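Against the Junk Drawer, Sort Of

My neighbor Yolotzin Nava owns a label maker, and it has changed her. Her spices went first, then the fuses, then a shelf in the hall closet that now reads SHELF. She tells me a thing without a place is a thing you'll buy twice. I have bought the same nine-volt battery clip 8 times, so I let her talk.

My trouble is with the containers. Somewhere along the way, sorting stopped being a chore and became a shopping category. The Ernness catalog runs 184 pages and most of them are boxes, including boxes for holding smaller boxes. I spent a whole June evening reading it with a pencil.
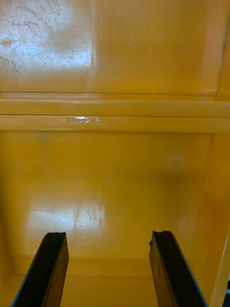
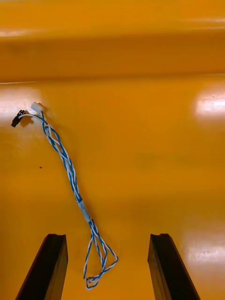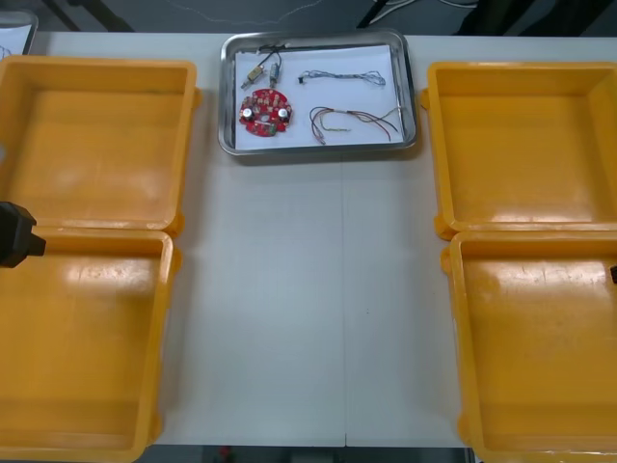 Small electronic parts are where the whole philosophy gets tested. A sock knows it's a sock. But where do you file a bundle of thin wires with a connector on one end? Under wires, under connectors, or under the gadget it came out of, which you threw away two apartments ago? Yolotzin says by function. I say by whatever I'll be muttering when I need it, and what I mutter can't be printed on a label.

So I favor the tray. Put down a sheet of white paper, spread everything out with some air between the pieces, and leave it until you've either used it or admitted you won't. A closed box lets you feel organized about motors you will never run. A tray sits there and nags.

Yolotzin thinks this is a junk drawer with better lighting. She may have a point. My tray has been on the dining table for 14 weeks, and we eat at the counter now.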